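Inener 2 review: matched giving software for smaller employers

Reviewed by Leandro Tejada, Wed 11 August
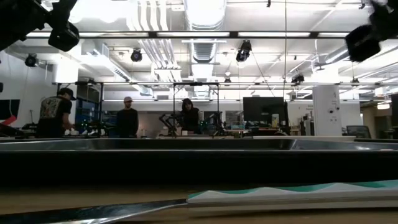
What it does

Inener 2 records staff donations, checks each charity against the employer's own rules and works out the matching payment. I ran it through one payroll cycle at Villalobos, with 121 staff on the system.

Setting up

Importing the staff list took 13 minutes. The rules editor is plain: you set a yearly cap per person (ours was £2000), then allow or block groups by category. Religious and campaigning bodies sit under one heading by default. Split them before going live, or a block on political groups will also shut out church food banks.

Faults

A refused claim shows a code but no wording, so staff have to ask payroll what it means. Exports drop the charity number if it starts with a zero. Kulto handles both properly but costs more and has no cap per person.

Verdict

Suitable for a firm with a written giving policy. Without one, the default categories will end up making the policy. Reports are adequate, and the audit log can't be edited.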